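산란계 케이지 프리 전환 지원사업 중간보고

수신: 페르네데티 재단 사업관리팀 오리아나 살리나스
작성: 쿠비악 동물복지센터 아디 와티메나

1. 보고 범위
본 보고는 단체급식 사업장의 케이지 달걀 사용 중단을 목표로 한 협약 사업의 3차 집행분을 대상으로 한다. 보고 기간은 9월 말까지이며, 1차 및 2차 집행분의 정산 내역은 기제출 자료로 갈음한다.

2. 추진 현황
접촉 대상 급식 사업장 159개소에 구매 실태 설문을 발송하고 회신분의 입력을 완료하였다. 회신 사업장 중 7개소가 전환 협약서에 서명하였고, 이 중 3개소는 껍데기 달걀 전량을 난각번호 끝자리 1번 또는 2번 제품으로 교체하였다. 나머지 4개소는 기존 납품 계약의 만료 시점에 맞추어 교체한다.

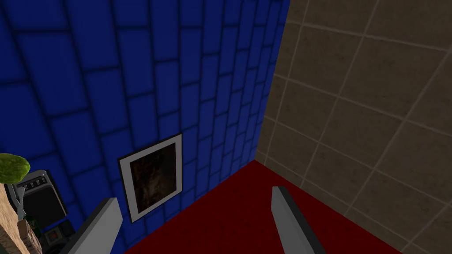
액란은 협약 적용 범위에서 아직 제외되어 있다. 납품처인 라노지에가 원료란의 사육환경 구분을 로트 단위로 제공하지 않아 증빙이 불가능하다. 구분 표기 양식을 공급사에 송부하였으며 회신 대기 중이다.

3. 점검 방법
서명 사업장에는 월 1회 입고 전표와 난각번호를 대조하는 서면 점검을 적용한다. 현장 점검은 분기 1회로 하고, 점검표는 플레렉스 시스템에 당일 입력한다. 전표와 난각번호가 불일치할 경우 해당 입고분을 미이행으로 처리하고 다음 달 재점검한다. 이번 기간의 불일치는 한 사업장에서 발생하였으며 대체 납품 과정의 발주 코드 오류로 확인되었다.

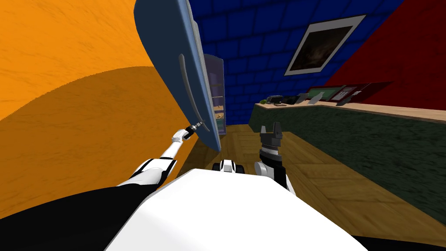 4. 예산 및 변경 요청
조리 종사자용 안내 책자 1000부의 인쇄비는 계획 범위 내에서 집행하였다. 현장 점검 여비는 원거리 사업장의 서명으로 초과가 예상되어 홍보비 잔액의 항목 간 전용을 요청한다. 총액 변동은 없다.

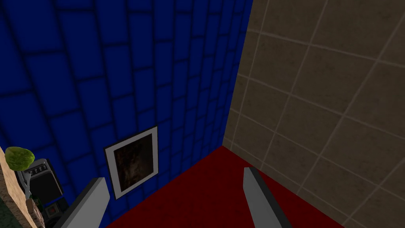 전용 승인이 지연될 경우 원거리 사업장의 현장 점검은 다음 분기로 이월되며, 서면 점검은 영향을 받지 않는다. 변경 예산표와 협약서 사본은 별첨으로 제출한다.

5. 차기 계획
- 미회신 사업장 대상 설문 재발송
- 액란 로트 증빙 양식 확정 및 협약서 부속 문서 개정
- 미전환 4개소의 계약 만료 일정 확인 및 대체 공급처 목록 제공

별첨: 변경 예산표, 전환 협약서 사본, 월별 점검표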